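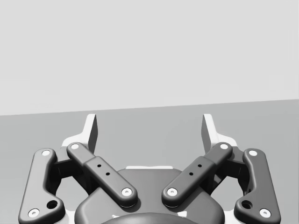

Home | Stories | Poems | Serials | Submit | Log in

The Flat Gray World

Episode 564 failed at four in the morning, and Rosimeire Damasceno laughed out loud in her kitchen.

She had been failing since dinner. Every episode began the same way: jaws open, block on the table, go. The planner would work out a lovely curved path, the controller would follow it, and then, about a hand's width above the block, the whole arm would shiver like a dog getting out of a lake. After that it either missed or swatted the block clean off the edge of the world, where it fell forever, because she had never bothered to build a floor.

But 564 had shivered to the left!

All the others had gone right. She scrolled back through the log to be sure, then called Mared Landeg, who was five time zones ahead and already eating breakfast.

"It went left," Rosimeire said.

"Good morning to you too," said Mared. "What went left?"

"The shake. I moved the wrist camera over to the other side before I went to make coffee, just to see more of the block. I didn't touch the controller at all. And the shake flipped."

There was a crunch of toast, and then no crunch. Mared had written most of Aguiar, the planner they both loved and cursed, and she had spent all of September telling people that the shake was a controller problem. She'd said it in meetings. She'd said it on a slide.

"Oh," Mared said. "Oh, that's nice. Send me the file."

They shared a screen. Rosimeire took out the block and let the arm reach for nothing, and it glided down as smooth as you please, over and over, opening and closing on air. She could have watched that for an hour. With the block gone there was nothing for the vision code to have an opinion about, and without an opinion the fingers went exactly where they were told.

"Put it back," said Mared.

She put it back. Shiver.

"Now tell it where the block is. Don't let it look."

Rosimeire typed the position in by hand. The arm came down, closed, and lifted the block as if it had been doing so all its life.

"It's seeing its own finger," they said, almost together, and then both of them were talking too fast to follow. Close in, the near fingertip slid across the picture and the vision code took a slice of it for part of the block. So the block seemed to jump. So Aguiar, good and obedient, made a new plan, and the new plan moved the finger, and the block seemed to jump back. Six plans a second, every one of them perfect for a block that wasn't there.

"My poor planner," said Mared. "I owe Washington an apology. I told Washington Marinho to his face that his gains were garbage."

"Were they?"

"They were a bit garbage. But I'll bring him a cake."

The fix was 2 lines. The software knew the shape of the gripper and knew where every joint was, so it could paint the fingers out before it went looking for blocks. The mask had been in the code since spring. It was switched on for the main camera and off for the wrist one, and beside the switch was a comment in Rosimeire's own style, all lowercase: turn on later.

"Later," Rosimeire read aloud.

"It's later," said Mared.

She turned it on, set the episodes going, and meant to go to bed. Instead she pulled her chair up closer and put her feet on the radiator. The window over the sink was starting to go blue. Down went the jaws, down and shut and up, and the block came along every time, red, then green, then a yellow one tipped on its corner that she'd have bet money against. Mared cheered for the yellow one. Somebody in her house asked what the noise was.

Around 1,653 the random generator dropped a block right at the edge of the table, half hanging over the drop. The arm slowed on its way down. One finger went out past the edge, into the place where there was nothing at all, and waited there while the other came across.

"Come on," Rosimeire whispered. "Come on, come on."

Mared had stopped chewing again.

Comments (6) | Shares (2)
Previous story | Next story
Last updated: September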